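Mustavstead — le carnet de la maison
Accueil | Tutoriels | Salle de bains | Archives | Contact
Décembre — par Roswitha Engelhardt

Enlever le calcaire d'un lavabo sans croire aux miracles

On lit partout que le vinaigre, le bicarbonate et un peu d'amour suffisent. J'ai des doutes, surtout sur le mélange des deux premiers : ça mousse, c'est joli, et il reste essentiellement de l'eau salée. Voilà la méthode que j'utilise, sans promesse de brillance éternelle.

Ce qu'il faut

- 200 ml de vinaigre blanc ordinaire (le « ménager » parfumé coûte plus cher, je cherche encore pourquoi)
- 25 g d'acide citrique en poudre, si le vinaigre ne vient pas à bout du dépôt
- une éponge non abrasive, de vieux chiffons, des gants

Étape 1 — Regarder avant de frotter

Passez l'ongle sur la trace. Si ça accroche, c'est probablement du tartre. Si c'est lisse et gris, il s'agit peut-être d'une marque de métal, et l'acide n'y fera rien. Sur du marbre ou de la pierre calcaire, arrêtez-vous là : l'acide attaque la pierre. La céramique émaillée, elle, supporte bien le traitement.
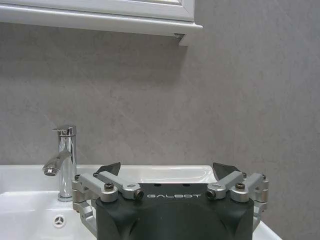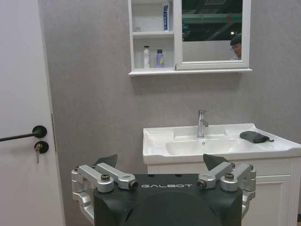
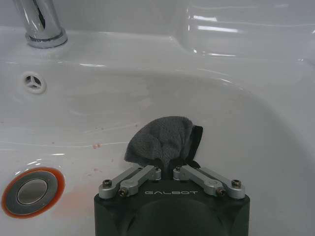 Étape 2 — Appliquer le vinaigre

Imbibez un chiffon, posez-le sur le dépôt et laissez agir vingt minutes, pas la nuit entière comme le conseillent certains forums. Sur le chrome, cinq minutes, puis rincez. Jamais de javel en même temps ni juste après — le mélange dégage du chlore.

Étape 3 — Passer à l'acide citrique

Diluez la poudre dans 400 ml d'eau tiède et recommencez. Botond Dudás, qui m'a écrit après la première version de cette page, jure qu'il faut doubler la dose. J'ai essayé, je n'ai vu aucune différence.

Étape 4 — Rincer, sécher

L'étape que tout le monde saute. Une goutte qui sèche laisse son calcaire, et les sprays « anti-traces » type Kumora ne m'ont pas convaincue : un coup de chiffon sec après usage fait au moins aussi bien.

Si le dépôt revient en une semaine, regardez du côté du joint du robinet avant d'acheter un autre produit.

Dernière mise à jour : décembre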